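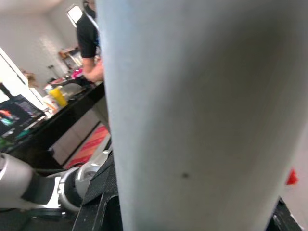 The yellow cup, on the long black table.

The cup had been in the room longer than the table had. She knew this because she had helped carry the table in, the October before last, and somebody had handed her the cup to hold while they got the legs through the door.

It was the sort of yellow you could see light through. When the lamps were on it glowed a bit, and people coming in for the first time tended to look at it before they looked at anything else. Then they put their bags down and forgot about it.

Her job that morning was to clear the table. The firm had been called Gukier when she started and was called Gedari now, and it was moving to a smaller place across the river. The email said that anything left on a surface by six o'clock would be treated as rubbish. She had brought two boxes and a roll of tape from home.

He was already there when she came in, standing by the table in a black T-shirt with his hand down among the bits and pieces, moving them about without picking any of them up.

"Have you started?" she said.

"I'm sorting."

"What into?"

He thought about it. "Ours and not ours."

She put the boxes on the floor and opened the first one out. The laptop was on at the far end, showing its bright picture, all orange and green. It had shown that picture for so long that she no longer knew whether it was meant to be a fish.

"Is that ours?" she said.

"That's going back to Jaidee. It was only ever on loan."

"Then turn it off."

"I will."

He didn't, and she began at the near end. There were pens, and keys to a cabinet they had got rid of, and an invoice from Cakico for 1,890 pounds, which had been paid twice and argued over for most of a summer. She put the pens in the box and the keys in the bin. The invoice she folded and put in her coat pocket, though there was no use for it any more.

They worked for a while like that. He was slow. He would hold a thing up and tell her where it had come from, and she would say box or bin, and he would put it down again on the table. She had stopped minding this a long time ago. They had shared the room for three years, and in that time she had learnt that he finished everything, only never while you were watching.

"What about this?" he said.

It was the pink thing. It was small and it had been lying there all year, and neither of them had ever said out loud what it was.

"Is it yours?" she asked.

"I thought it was yours."

"I thought it was yours. I've been dusting round it."

He turned it over and set it back exactly where it had been. "Leave it till last," he said.

At eleven she went down to ask about the van. The man on the desk said it would be two hours late and that it could take over 700 kilos, in case that was any help. She said it was only two boxes and a table. He wrote that down.

When she came back up he had done the shelf. It was a little wooden one he had put up himself in the first winter, and he was pleased that it had stayed on the wall. He had wrapped everything from it in newspaper and fitted it all neatly into the second box, and he had left her the space in the corner.

"For the cup," he said.

She picked it up. It weighed hardly anything. There was a dry brown ring at the bottom, and she rubbed it with her thumb, but it had been there too long to shift.

"Whose is it, though?" she said.

"It was here when I came."

"It was here when I came, too."

"So it's not ours," he said. "If we're being strict."

She held it up to the window, and then took it down the corridor to the sink and washed it properly, with hot water and the rough side of the sponge. The ring came off after all. She dried it on her sleeve. On the way back she passed the room opposite, where the new people would be starting next week. Their door was open and they had nothing in there yet except chairs.

He had closed the laptop by the time she returned -- and the pink thing was gone from the table. She looked in the bin and it wasn't there. She looked at him and he was busy with the tape.

"All right," she said.

She set the cup down in the middle of the black table, wrote KEEP on a scrap of newspaper, and tucked it inside. Then she took one end and he took the other, and they moved the table a few feet nearer the door.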